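Szu-yu Fung
live-ish from the Stamberg school board work session. bus routes and bell times tonight. I got here late, they'd already done the pledge and the consent agenda. thread

1/ room's fuller than usual. mostly parents from the Ng Elementary side, a few drivers in the back row still in their vests

2/ short version if you're new: district is down drivers, again. proposal is to go from two bell tiers to three starting next October. high school first at 7:20, middle at 8:05, elementary last at 8:55

3/ 8:55. for kindergarten. you can imagine how the room took that

4/ Natnael Fikre (transportation) is up. says 3888 kids ride daily and they're running that on 40 regular drivers plus subs. says on a bad morning he's driving one himself

5/ he's got a map. can't read the map. the board can't read the map either, two of them have walked up to the screen

6/ ok so the three tiers means each bus does three runs before 9. fewer buses, same kids. Fikre says it cuts the late arrivals. asked by how much, he says he'll send it. please send it

7/ Pastilico is the routing software they bought two years ago btw. Board member Mylene Tagle asking why the program puts a stop on the far side of Skirkura Road with no crosswalk. good question

8/ Fikre: the software doesn't know about the crosswalk. Tagle: then who does. long pause. he says they check stops by hand in August. Tagle: did they check this one. he'll get back to her

9/ public comment. 21 cards turned in, two minutes each, so get comfortable

10/ first speaker has a kid at Ng and starts her shift at 7. before-care is full, waitlist is almost 100 families. she wants to know where her son is supposed to be between 6:40 and 8:55. board doesn't respond during comment so she just kind of stands there till the timer goes

11/ second speaker, same problem. third, same

12/ a high school junior now. says first period at 7:20 means a 6:05 pickup for anyone past the county line. she's got a part time job till 9 most nights. very calm, better prepared than most of the adults tbh
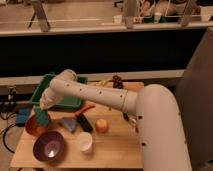 Bautista Navarrete: my route is already a 6:20 pickup and the bus still gets there after the bell. moving it up doesnt fix anything if there's nobody to drive it

13/ ^ yes, and one of the drivers just said nearly the same thing at the mic. she says the pay is fine once you have full hours, the problem is the split shift. four hours in the morning, nothing, then back at 2. people leave for the warehouse

14/ she asked if the third tier would add paid hours. Fikre says yes, for some routes. she asked which ones. he'll send it

15/ keeping a list of things that will be sent

16/ superintendent Tsung-han Shih finally speaking. says nothing is final, says this is a work session, says it again. wants the board to see all the options togehter before a vote

17/ options, as far as I could copy them down: A is three tiers. B is two tiers but walk zones get bigger. C is leave it alone and hire, which he says they've been trying

18/ B got a groan. the bigger walk zone would put the apartments behind the library on foot and that means crossing Skirkura, see post 7

19/ Tagle asks if high school and elementary could just be flipped, so little kids go first. Shih says they looked at it, the trouble is 5 and 6 year olds at a stop in the dark in winter. also sports run late enough as it is

20/ somebody behind me says my kid is at a stop in the dark now. fair

21/ motion to get a written comparison of all three plus the flip, with costs, and put it on the website before the next meeting. can't vote on a motion in a work session apparently?? attorney says direction by consensus. ok. consensus

22/ there's a parent survey coming too. asked the clerk what languages, she said English and Spanish for sure and she'd ask about others. if you need it in something else email her now, don't wait for it to show up

23/ they've moved to the roof at the middle school and half the room is leaving. I'm staying for ten minutes

24/ roof leaks. bids next month. im going home

25/ will post the comparison when it's up. if you have a kid on the Skirkura stop message me, Tagle's office wants the pickup times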